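Home | Reviews | Laundry & Closet | Kitchen | Small Spaces | About

December
By Torunn Solheim

We use cookies to remember your preferences. By continuing to read you agree to our cookie policy. Accept / Manage

The Trallik folding table, after a season of T-shirts

I should say right away that I came to this table as a person who folded laundry on the bed for most of her adult life. You know how it goes. The clean things come out of the dryer, they get dumped on the comforter with every good intention, and at eleven at night you are moving the whole heap to a chair so you can lie down. My back didn't love it either. A bed is too low and too soft, and a T-shirt spread on a comforter takes on the shape of the comforter, lumps and all.

So when my neighbor Ayman Lamrani told me he was selling his big oak dining table and putting a plain white Trallik in its place, "for everything, including laundry," I went over to have a look, stayed for coffee, and ordered one for myself before I'd put my shoes back on. That was at the end of summer. I've had it up in our back room ever since, and I feel I know it well enough now to tell you about it.

Putting it together

The Trallik arrives in one long flat box, and I would ask somebody to help you get it up the stairs. The top is a single piece, the legs bolt on at the corners, and there are 16 bolts in all. I had it standing in 31 minutes, with a break in the middle to look for the hex key (it was in my sleeve). The instructions are all drawings and no words, but they are good drawings. My one complaint is that the leg brackets look the same front and back and they aren't, so lay them all out facing the same way before you tighten anything down.

It took two evenings with the window open for the new-furniture smell to leave. After that I didn't notice it again.

The top

Oh, I do like the top! It's a plain white rectangle, smooth but with just a little bit of hold to it, so a cotton shirt stays where you put it while you walk around to fix the other sleeve. I had an old Dreltura craft table years ago with a glossy finish, and everything on it slid. You'd fold one side of a shirt in and the other side would come creeping along after it. The Trallik doesn't do that, at least with cotton. Anything silky will still wander, and I fold my two good blouses on a towel.

White also turns out to be a sensible color for this job. Lint shows, a missed stain shows, and a pale gray shirt still stands out well enough that you can find the hem. I worried about it getting grubby. A damp cloth once a week has taken care of that, although I did leave a faint blue line with a ballpoint pen that I've made my peace with.

How I fold on it

I'm a slow folder and I enjoy it, so bear with me. I lay the shirt down with the hem toward me and the neck at the far side, then take hold up by the shoulders and give it a gentle pull to get the body flat. The small wrinkles come out with the side of your hand. If one side has flopped over on itself, and one side always has, I open that out before anything else. Then sides in, sleeves back, bottom up to the collar, and once more. Shirts with a print on the front I fold face down so the print ends up on top of the finished square, and then anybody hunting for a particular one can spot it on the shelf.

There's room at the sides for a grown man's T-shirt with the sleeves all the way out. Bath towels are fine too. A queen sheet hangs over the ends, and for fitted sheets I have no advice for anybody. 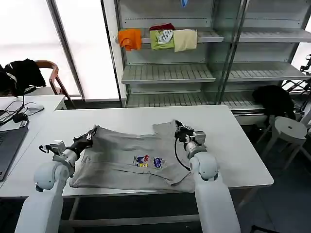
Where the folded things go

A table like this wants a shelf close by, or you've only moved the heap from one place to another. I'd put the shelving right behind the table if your room allows it, with the finished shirts up on the higher shelf where you can see the colors: orange, dark red, lime green, cream. Slatted shelves are nice for clothes because a bit of air gets through. I looked at the Hukard closed cabinet as well, and it's a handsome piece, but with solid doors I know exactly what would happen behind them.

Give yourself an empty shelf or two to grow into. I filled all of mine in the first week and regretted it by the second.

A few small grumbles

The edges of the top are quite square, and if you lean on them for a whole basket's worth of laundry you'll feel it in your wrists. The feet don't adjust, so on our old floor I have a folded piece of cardboard under one leg. And I wish it came an inch or two higher! I'm tall, I'll admit, and Ayman says it's perfect for him, so try one in a store if you can.

It's also a big plain thing to have in a room. Mine collects mail. If you have a desk along the same wall, try hard to keep the laptop and its cables over there and leave the folding table for folding. I say this as someone who has pulled a charger out of a stack of pillowcases.

Compared with the Jemal

The Jemal fold-down table costs less and hangs on the wall, and for a small apartment I'd certainly consider it. I used my sister's for a weekend. It holds a shirt nicely, but it bounces a little when you press down, and you have to clear it off every time you want to put it away. She sees that as a point in its favor, and for her household it probably is.

Would I buy the Trallik again? Yes, in the same white. I'd measure the stairwell first.

Get our reviews by email, once a month. Enter your address to subscribe.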